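Schrauber mit Steckdose: Der Zerlegeplatz von Mutholm

Alte Bürorechner zerlegen ist eine Arbeit, um die sich in keiner Werkstatt jemand reißt. Mutholm bietet dafür jetzt den Stiveo an - Arm, Greifer, Kamera und eine graue Ablage aus dem 3D-Drucker, zu mieten ab 3 Monaten. Das Gehäuse legt weiterhin der Mensch auf den Tisch, auch der Seitendeckel bleibt Handarbeit. Im Prospekt heißt das »kollaborativ«.
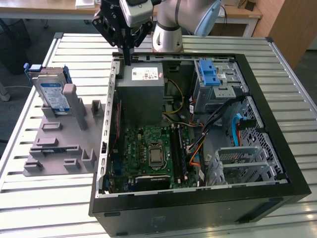 Iresha Uddin hält das Mietmodell für vernünftig, den Preis weniger: Wer im Monat keine 100 Rechner durchbringe, solle lieber einen guten Schraubendreher kaufen und die Differenz in Kaffee anlegen.

Mutholm verweist auf mehr als 70 hinterlegte Gehäusetypen, gepflegt über die Software Cassim. Die läuft seit Mai auch auf Deutsch, jedenfalls überwiegend; der Menüpunkt »Laufwerk freundlich entnehmen« stammt vermutlich nicht aus menschlicher Feder. Neue Typen lernt man selbst an, was laut Handbuch zwei Stunden dauert. Laut Handbuch. Festplatten in Kunststoffrahmen gehören zum Grundpaket, Grafikkarten kosten extra.
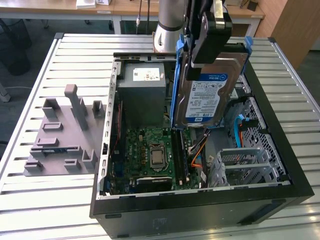

Der Stiveo mit einer WD Blue, 1 TB, im blauen Rahmen.

Vorführtermine vergibt Mutholm auf Anfrage. Eigene Rechner dürfen mitgebracht werden, zurück gibt es sie in Einzelteilen.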